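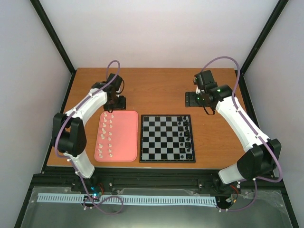
Do the chess pieces have to go back in the tray in any special order?
Any order will hold them, but two straight columns of eight make a missing piece easy to spot.

Section 4. Sorting and putting away the Bakura set

These notes were written by Dagim Shiferaw for club sets and revised April 28, 2022. They replace the Brirnitz leaflet, which promises that the pieces "store themselves in seconds." Ours never have. Allow 10 minutes the first time.

Before you start

Clear a flat wooden tabletop larger than the open board. Wipe off crumbs and let the wood dry. The leaflet suggests a special Priro cloth for this. We tried one in January and could see no difference from an old cotton T-shirt.

Putting the pieces away

1. Set the pink tray on the left half of the table, with the long part of the table running left to right in front of you.

2. Pick out the white pieces first. Leave the dark ones on the board for now.

3. Stand the eight white pawns in one column, starting at the back of the tray and working toward you.

4. Stand the other eight in a second column beside the pawns: rook, knight, bishop, queen, king, bishop, knight, rook.

5. Keep both columns toward the left of the tray. The rest of the space is for the dark pieces.

6. Check that both columns are the same length. If one comes up short, look under the board before you go looking in the box.

7. Repeat steps 3 to 6 with the dark pieces, on the right.

Note: The Chala spare queens are sold as a match for this set. Ours stand a little taller and are easy to mistake for a king. Store them in a separate bag.

Note: The leaflet says a full tray can be carried "at any angle." Take that with a grain of salt. Hold it level with both hands and walk.

Caution: Don't stack a second tray on top of a full one. The kings take the weight, and the crosses snap.

Caution: Small pieces are a choking hazard. Keep them away from young children.

Setting up from the tray

1. Place the board with a light square at each player's right-hand corner.

2. Move the back-row pieces first, in the order they stand in the tray. The white queen goes on a light square.

3. Move the pawns last - they get knocked over if they go down early.

4. Leave the empty tray beside the board for captured pieces.

The makers claim the felt bases last 2,000 games. We don't keep a tally, and some of our knights went bald long before anyone expected it. Replacement felt is covered in Section 6.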